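Veria Community Help > Household and Repairs > Hand Tools

Returning borrowed screwdrivers to the correct place in a shared tool room

Posted by nornthorpe_residents

Our building maintains a shared tool room for 40 apartments. The collection includes 30 screwdrivers of various makes, most of which were donated by households that moved away. Residents sign a sheet when they borrow a tool and are expected to return it the same evening. In practice, screwdrivers are left on the bench, placed in the wrong drawer, or returned with paint and adhesive on the handle. We would appreciate guidance on two matters: how the screwdrivers should be stored so that a resident can see at once which one is missing, and how the handles should be cleaned. Several have soft grips that have become sticky. Our budget is limited, and we would prefer not to replace the existing drawers.

3 replies

Brekia Tool Library

We operate a lending collection of 1,000 items and have dealt with both matters. Our recommendations are as follows.

Storage. Drawers are suitable for sets but not for single screwdrivers, which roll to the back. A wall rail or pegboard at shoulder height is preferable. Paint the outline of each tool on the board and write the tip type and size beside it. Hang the longest tools at the left and the stubby ones at the right. If the drawers must remain in use, line them with dense foam and cut one slot per tool.

Cleaning. Wipe the handle with a cloth dampened with warm water and a small amount of dish soap. Work along any ribbing with an old toothbrush, as dirt collects there first. Dry the tool fully before it is put away. Do not soak it. A grip that remains sticky after two cleanings is breaking down and should be withdrawn from lending.

Before deciding on hooks or slots, please lay each screwdriver on a plain, light surface and check the end of the handle. 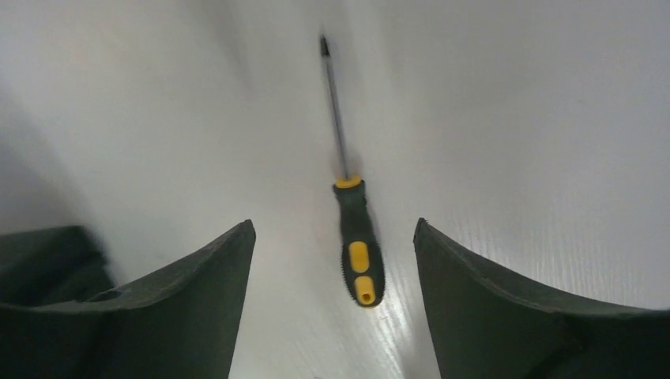

A handle with a small round hole through the butt end can hang from a single hook. Handles without one require a slotted rail, which supports the tool by its shoulder with the shaft pointing down. Most mixed collections will need both. Color is also useful in sorting: a black handle with yellow inserts is easily told apart from a plain one across a room, and residents will remember it.

giap_hardware_desk

Magnetic strips. Ours have been up since April and they hold well. Heavy handles may slide, so test before mounting.

nornthorpe_residents

Thank you for these replies. We will install a pegboard with hooks and one slotted rail, and the sign-out sheet will be moved next to it. Could Brekia Tool Library confirm whether the outlines were done in ordinary wall paint or in marker?

Brekia Tool Library

Marker was used at first and it faded. We now use ordinary wall paint with a stencil cut from cardboard. Please allow it to dry overnight before hanging the tools.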